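Curkden supporters' group questions club's move to Nurkside rink

Monday, November 1, 2021

The Curkden Ice Hockey Supporters' Association has today published its response to the club's plan to leave its home rink and play at Nurkside from next season. The association does not oppose the move outright. It does doubt most of what has been said in favour of it.

The club announced the plan last month in a short statement that promised "a bigger stage" and "a better night out". Members have since asked for the figures behind those words and have been given very few of them.

Nurkside holds 686 more people than the present rink. The club says it will fill those seats. The association notes that Curkden sold out 4 home games last season, two of them against the same local rivals, and that the upper rows were shut for several midweek fixtures. A larger building does not bring in a larger crowd by being there, and the statement doesn't say what will.

Travel is the second worry. The last bus from Nurkside leaves before most evening games would finish. The club has spoken of "talks with operators" - it has not said which operators, or when the talks began. Junior players, who train before school, would face a trip of 30 minutes each way.

The association also wants a plain account of the deal with Deso, the company that runs the Nurkside building. Under the present lease the club keeps its own bar takings. Supporters have been told the new terms are "broadly similar". Anyone who has signed a contract will know how much room there is in that phrase.

Then there is the ice itself. The Mateos report, paid for by the club and handed to season ticket holders in April, found that the Nurkside plant needed repairs before it could host league games. It ran to 12 pages and gave no price for the work. No update has followed.

"We have heard big promises before and paid for some of them," the association said in its response. "If the numbers are good, we would like to see them. If they aren't ready, then the decision isn't either."

The association is asking the club to publish the lease terms and the cost of the plant repairs, and to hold an open meeting before season tickets go on sale. The full response is available from the association's table at home games.
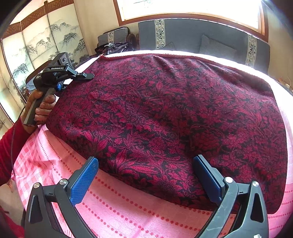 Will the club definitely play at Nurkside next season?

The club says it will, but it has not confirmed that the lease is signed, and the league must still approve the change of rink.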